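Month three in the small unit in Riltstead, and I finally want to write about the walls. A short thread for people who also build a shop corner with little money.

1/ We rent one part of a bigger hall. It has no real rooms, only panels and rails between you and the neighbor. The landlord said: do what you like, but no holes in the floor.

2/ I wanted plain white first. Then I found a cream wall covering with tan circles and dots at Mac Giolla, end of the roll, and I changed my mind in one minute. It cost 117 for everything, with the glue.

3/ The pattern is harder than it looks. Circles do not forgive you. If one panel sits a little too high, the eye goes there every time.
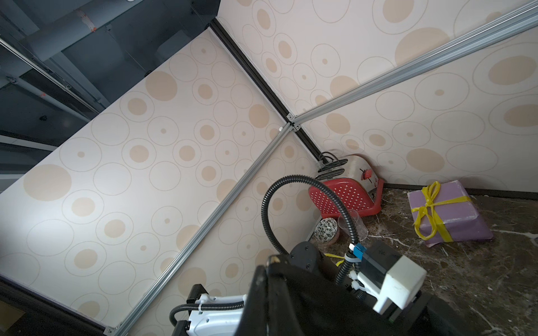

4/ My advice is to start at the corner post and work to the outside. I started from the outside and had to take one panel down again. This was a long evening in August, and very warm.

5/ The rails I left bare. A friend from Dullow told me to paint them cream also, but I like that they stay metal – you can see how the thing is held together.

6/ The counter is dark, so the light walls help a lot. In the morning the corner feels twice as big. Small gifts look good against the tan too, better than they did against gray.

7/ Still to do: a shelf on the left side, a better lamp, and a sign with our name, Hindodano. The sign maker wants 567 for it. I am thinking.

8/ If you have put a shelf on thin panels like these, please tell me which screws you used. I already bought the wrong ones two times.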